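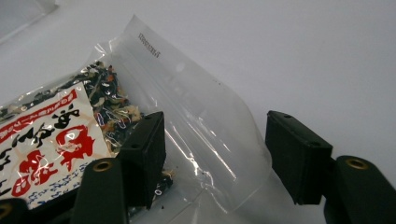 Community Help > Work and Pay > Automation and Changing Jobs

They're bringing in a robot for the packing bench and want us to teach it. What should I ask first?

Posted by drygoods_dee

I work in the packing room of a dry foods importer in Biltosthorpe. Dried seaweed and vegetable mixes, noodles, soup bases, that sort of thing, mostly from Japan. The stock comes to us already bagged. We check the bag, check the code printed near the seal, and put it in a carton with whatever else the store has ordered. There are 12 of us across both shifts and I've been there longer than most.

In October management told us they're trialling a packing arm from a company called Pliker. Before it arrives they want some of us to spend part of each shift doing our normal picks with a hand-held gripper that has a camera on it, so the arm can learn from the recordings. I did my first go on Tuesday. You pick up a bag, move it, put it down, and do it again. It's slow. The soft bags are the worst because the dry stuff slides to one end and the other end is just empty plastic. If you grab the empty end the weight swings, and if you grab the full end too hard you crush the contents.

We've been told no jobs will go "as a direct result" of the trial. Nothing in writing. My pick rate is still on the board with everyone else's, and it drops on the days I do recordings.

I'm not against it. My wrists wouldn't mind a rest. But I'd like to know what to ask for before we've handed over everything we know. Has anyone been through this?

3 replies, sorted by most helpful

Ritu Ahuja

I was a line lead at a spice and tea warehouse when we went through much the same thing with a different supplier, so I can tell you how it went there. Yours may be different.

The pick rate is the first thing to fix. Ask for recording time to be taken out of your rate altogether, and ask for that by email so there's a reply you can keep. We left it too long. Two people had a poor quarter on paper because of it, and it took a lot of arguing to get it corrected.

Next, find out what the recordings are kept for. Ours were supposed to be for training the arm only. Then a manager used one in a conversation with somebody about how they were handling stock. It was sorted out, but people stopped offering to do the sessions after that. Get them to say who can look at the footage, whether your name is attached to it, and how long it's held.

Third, ask what the job looks like afterwards. "No jobs will go" doesn't tell you much. At our place nobody was let go, but when people left they weren't replaced, and the late shift got smaller until it was folded into days. That was hard on the ones who needed lates for child care. If your shift matters to you, ask about shifts in particular.

As for the work itself, the arm took over the boxed tea quite quickly. It never got the soft bags to a point where you could walk away from it. It would pinch the loose film, lift, and the bag would hang sideways and miss the carton. So we ended up with one person standing beside it fixing its mistakes, and that turned out to be a more tiring job than packing. You're waiting all the time and you can't get into a rhythm. Ask for that spot to be rotated. We settled on 2 hours at a stretch and it was much better.

Also ask for a pay grade for it. Clearing faults and restarting the cell is not the same job as packing, and it should be written down as a different one. We got a small allowance, but only after we'd been doing it for months.

Last thing. If you know something about handling the product that isn't in the work instructions, such as where to hold a half-full bag, say so in a meeting where it gets minuted. It helps when they're deciding who gets trained up.

vekico_nights

Don't do it. They had us on the same thing at Vekico and it was a waste of time. The machine sat under a cover half the year.

drygoods_dee

Was anyone laid off, or did they just stop using it?

vekico_nights

Stopped using it. They kept the rate board though.

Jiang_depot_mick

Maintenance side here, at the Jiang depot. Most of what Ritu says matches what I've seen. A few things from the technical end.

Ask who gets called when it stops. If the answer is the supplier's phone line, your packers will be the ones standing there while the cartons back up, and somebody will want to know why the numbers are down. We had 20 stoppages in one shift early on, nearly all from bags lying on top of each other.

Check what it does about labels and date codes. On clear film the glare and the wrinkles can make small print hard for a camera to read. If a person is still checking codes, that needs time allowed for it. Ours was costed as if the machine did it all.

Make sure everyone who works near the arm gets the lockout training, including casuals. Our health and safety rep had to push for that.

And if they're asking for 200 picks a session or anything like it with the hand gripper, ask for breaks. It's a squeeze grip, and sore hands are worth reporting the first time it happens.

drygoods_dee

Thank you both, that's a lot to go on. I've sent the email about pick rates and copied in our rep. I hadn't thought about the shifts at all, and I'm on lates, so that's going on the list for the next meeting. I'll post again once they answer.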